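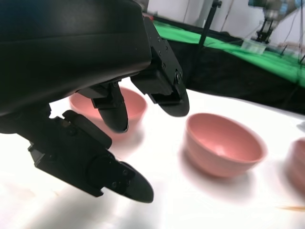 Photo: Tarnar

Tarnar's draft code for two-armed robots, out since May, wants every bowl-stacking trial logged, failures included. Fine words. I've yet to see a firm publish its bad runs willingly.
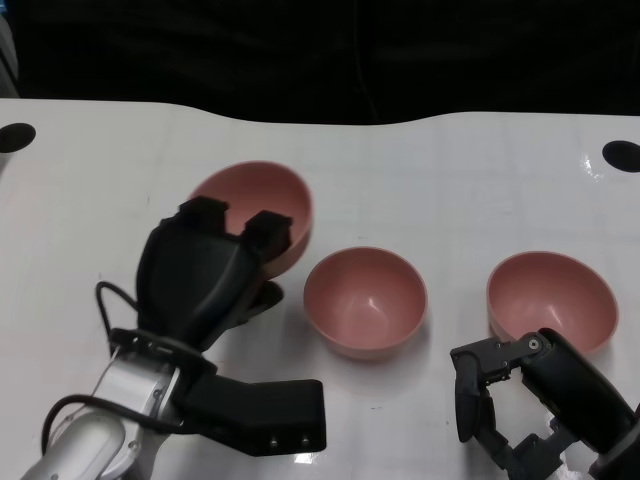 What counts as a pass?

Clause 2 says a bowl is "placed" once the gripper lets go. It says nothing on where it ends up.
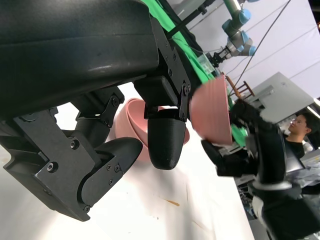 Dinesh Rana thinks the clause was written to suit the sellers and should be scrapped. I'd keep it and add a check by someone outside the firm. Wedora already objects to the cost.
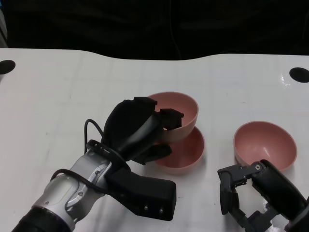
Emmanuel Urio writes that a weak code still beats none. Perhaps. Comments close June 3, 2023.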